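Rubrik: Comic & Trickfilm | Gespräch

»Ein neuer Titel macht noch kein neues Heft«

Svetozár Šindelář hat elf Jahre lang Lizenzcomics getextet und traut dem Neustart von »Truvar« nicht

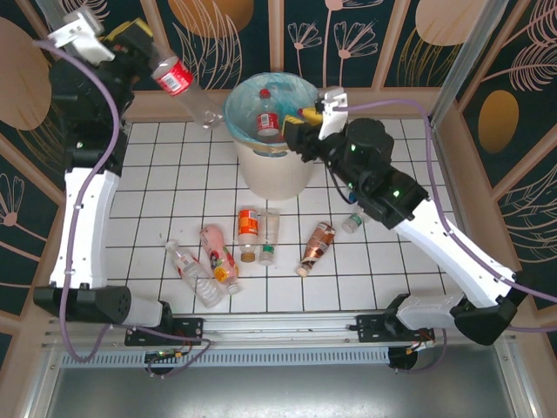
Zum dritten Mal fängt »Truvar« im Oktober bei Nummer eins an. Der Verlag Malý spricht von einem Aufbruch, die Händler haben Plakate bekommen, und im Vorwort der Leseprobe ist viel von Herzblut die Rede. Svetozár Šindelář hat die Leseprobe auch gelesen. Er legt sie auf den Tisch und blättert bis Seite 6. »Die Geschichte mit dem Leuchtturm kenne ich«, sagt er. »Die habe ich geschrieben. Damals hieß der Leuchtturmwärter noch anders.«

Šindelář textete für die erste Serie und für einen Teil der zweiten, dazu für das Schwesterheft »Bendum«, das nach fünf Ausgaben eingestellt wurde. Vorlage war in beiden Fällen eine Trickserie, deren Folgen die Autoren selten vorab zu sehen bekamen. »Wir hatten Figurenblätter und eine Liste mit Verboten. Keine Narben, kein Alkohol, keine Eltern, die sich streiten. Wie die Figuren redeten, mussten wir uns denken. Als die Serie dann lief, klang der Held völlig anders als bei uns, und es kamen Briefe von Kindern, die das gemerkt hatten.«

Ob ihm die Umbenennungen damals eingeleuchtet hätten? Er überlegt ziemlich lange. Eine Nummer eins verkaufe sich eben besser, sagt er dann, das bestreite er gar nicht. Beim ersten Neustart seien die Bestellungen hochgegangen und drei Hefte später wieder dort gewesen, wo sie vorher waren. »Von Heft vier haben wir in manchen Läden fast 88 Prozent zurückbekommen. Das stand natürlich in keiner Pressemitteilung.«

Dabei lässt er an der Arbeit selbst wenig kommen. Die Kurzgeschichte auf acht Seiten hält er für eine unterschätzte Form, gerade für Kinder, die zum ersten Mal allein einen Comic lesen. Eine Ausgangslage, eine Verwicklung, ein Schluss, der auf der letzten Seite auch wirklich stattfindet. Er habe Kollegen gehabt, die das besser konnten als jeder Romanautor. Im Impressum standen sie in einer Schriftgröße, für die man eine Lupe brauchte, und in der zweiten Serie standen sie dort überhaupt nicht mehr.

Der Verlag kündigt für den Neustart »mindestens zur Hälfte neues Material« an. Šindelář hält das für eine dehnbare Auskunft. »Was ist neu? Neu koloriert? Neu gelettert? Wenn ich eine alte Seite nehme und den Hund grün mache, habe ich dann neues Material?« In der Leseprobe zählt er drei Geschichten, von denen ihm zwei bekannt vorkommen. Bei der dritten ist er unsicher, sie könnte aus einem Werbeheft für den Freizeitpark Nornville stammen, das nie in den Handel kam.

Es gibt auch Leute, die sich über den Neustart freuen, wende ich ein. In den Foren wird seit Wochen über das Titelbild diskutiert, und die Vorzugsausgabe mit 1000 Exemplaren ist angeblich vergriffen. Šindelář zuckt mit den Schultern. »Vergriffen beim Verlag. Fragen Sie mal die Händler, wo die Kartons stehen.« Und wer kaufe denn eine Vorzugsausgabe? »Männer in meinem Alter. Ein Kind mit Taschengeld kauft sie nicht.«

Geld bekommt er für die Nachdrucke keines, die Rechte hat er seinerzeit komplett abgetreten. Darüber will er sich nicht beschweren, unterschrieben habe er schließlich selbst. Ein Belegexemplar hätte er trotzdem gern. Angefragt hat er schon, eine Antwort steht aus.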